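Sunday, December 1, 2024

I am still tired but I want to write everything before I forget the order of the songs. Yesterday was the fan meeting of Culel, the first one in our city after three years of waiting. I got my ticket in September, on the second day of sale, because on the first day the page of Provix did not open for me at all. My queue number was 1227 and the hall has 1000 seats, so I was sure it was finished for me. The next day they gave back the tickets which people did not pay for, and I got a seat on the left side, quite far but with nobody tall in front.

The doors opened one hour late. We stood outside and everybody was singing the chorus of "Ratau" again and again, also the security man by the end, I think without wanting it. I do not like to sing in front of strangers, so I only moved my lips. A girl behind me gave me a paper banner and explained that we must lift it at the second ballad, not at the first. I repeated this to myself many times so I would not make a mistake.

The opening was "Nseir", and I did not expect it, because on the last tour they always kept it for the end. They wore long gray coats and the light came only from behind. When the first line started I could not hear the singing, only the people screaming. After that they sat down on high chairs and the host asked them questions. They tried to say some sentences in our language. The youngest member had written them on his hand and he read them with his face very serious. I know how it feels, I also wrote English words on my hand at school.

Then was the game part. They had to guess the song from one second of music, and they did not recognize their own song from the first album. The leader put his hands over his face and had to dance the girl group dance as a punishment. For me this was the best moment of the evening, better than some of the songs.

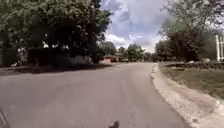

The second half was only music, five songs without talking. I wrote the list on my phone in the dark: "Ratau", then the winter song, then the two ballads, then the new one which is not published yet. I lifted the banner at the correct ballad and I was proud like a child. The new song is slow at the beginning and I did not understand yet if I like it. It made me think of a road that bends gently to the right, with the shadow of the trees on the left side, and far away everything is pale and you do not see well what is there. The chorus comes late, and when it comes it is quieter than the verse. Maybe I need to hear it ten times more. With "Nseir" it was the same for me, in the first week I did not like it and now I know every breath in it.

At the end they took a photo with the whole hall. I am surely in it, but so small that I will have to show my mother with a pencil where I am. They bowed to every side, and the one who had a cold in his voice bowed the longest. He did not sing his high part, the others sang it for him. I hope he can rest before the next city.

I wanted to buy the light stick but the line was too long and I had to catch the last train. I bought only the set of photo cards, and I got two times the same member. In the train I sat with three girls from another town and we changed cards until everybody was satisfied. I gave the double one and received the leader in the gray coat. One of them told me that the fan club has 1051 members here now. When I joined there were 60, and we all knew each other by nickname.

Today I slept until eleven and my ears still make a small noise. I looked at the videos of other people for almost the whole afternoon. In one of them I can hear somebody crying at the second ballad and it was perhaps my row. I did not film anything myself except a few seconds at the start, and the picture is shaking so much that only the sound is useful.

I put the card inside this notebook, at the page of today. The banner is too wide for it, so I folded it once and put it behind the mirror. Tomorrow I start work at seven and I did not iron anything yet.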